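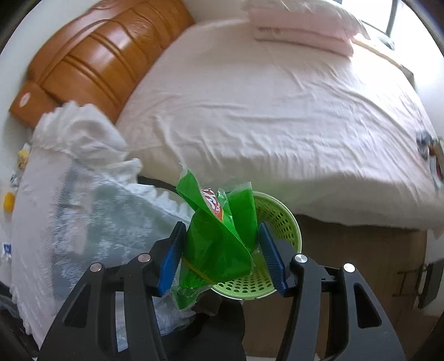 Drondedley round basket review: eight months of bedroom clutter

I went looking for a basket because I was sick of plastic bags. They breed in our bedroom. There's the big see-through white one that lives on the floor next to the bed, the green shiny one that came home with something or other, and then all the little ones that get scrunched up inside those. You pull one out and two more come with it, and there's always a receipt in there you needed back in July.

So I bought the Drondedley round basket, the light green one with the little holes all over it, and I've had it long enough now to have opinions. I paid for it myself, full price, and carried it home on the bus on my lap like a cake.

First impressions

It's plastic, it's round, it's a soft minty sort of green. I was tossing up between this one and the Irix, which is square and comes in charcoal and a brown I didn't care for. My mate Tanko Danladi has the Irix in his laundry and reckons it's the sturdier of the two, and he's probably right, but I have a small bedroom with not a lot of floor and I bark my shins on anything with corners. Round won!

The colour is a bit lighter in person than it was on the shop's website. I like it better this way. It sits nicely with the orangey brown of our bedhead (carved wood, came with the flat, weighs as much as a fridge) and the pink bedding, or at least it doesn't fight with them.

The holes

I want to talk about the holes because they're the best and worst thing about it. Best, because air gets in. I've chucked slightly damp swimmers in there overnight and they didn't end up smelling like a pond. You can also more or less see what's in it from the side, so I've stopped tipping the whole lot out on the bed to find one phone charger.

Worst, because small things go through. Hair ties mostly stay put, bobby pins do not. I lost an earring back in the first week and found it under the bed frame with my foot. Dust is the other one. Fluff settles around the holes near the bottom and a cloth just pushes it further in. I take the basket into the shower every couple of weeks and run the hand spray over it, and that does the trick, then I leave it upside down on the bath mat to dry.

What it's like day to day

My system, if you can call it that, is that anything without a home goes in the basket, and when the basket's full I have to deal with it. Bags get folded or at least squashed and go in first. Then socks, cords, whatever was in my pockets. The smooth rim is easy on the hands when you're lugging it to the lounge, although I do wish there were proper handles. With a full load I end up hugging it to my chest and walking sideways through the door.

Osaze Omoregie, my very patient other half, was not convinced. His view was that I'd bought a container for rubbish so I could feel good about keeping rubbish. A month on he was putting his own stuff in it, so we ended up buying 2, one for each side of the bed. His is tidier than mine and I don't want to discuss it.

It does slide on floorboards. I stuck some felt dots underneath, which made it slide more, so they came off again. A scrap of that rubbery drawer liner cut to size has been much better.

How it's held up

Really well, for a bit of plastic. I stood on the edge of mine reaching for the top of the wardrobe (don't) and it bent and popped back. There's a faint white stress mark where my heel was. Tanko also had a Jamach one before the Irix and that split down the side over winter, so I've been checking mine for cracks and haven't found any yet.

Would I buy it again

Yep. I'd like handles, and I'd love a lid so the cat would stop sleeping on my jumpers. Tijani do a lidded one in a similar size and I've had a good squiz at it in the shop, but it only comes in white and the lid felt flimsy when I had a go at it.

Has it fixed the plastic bag situation? Partly. The little ones are under control. The big white one is still on the floor beside the bed as I type this, bulging away, and I've been promising Osaze I'll sort through it this weekend.

8 out of 10 from me. One point off for the handles and one for the earring back.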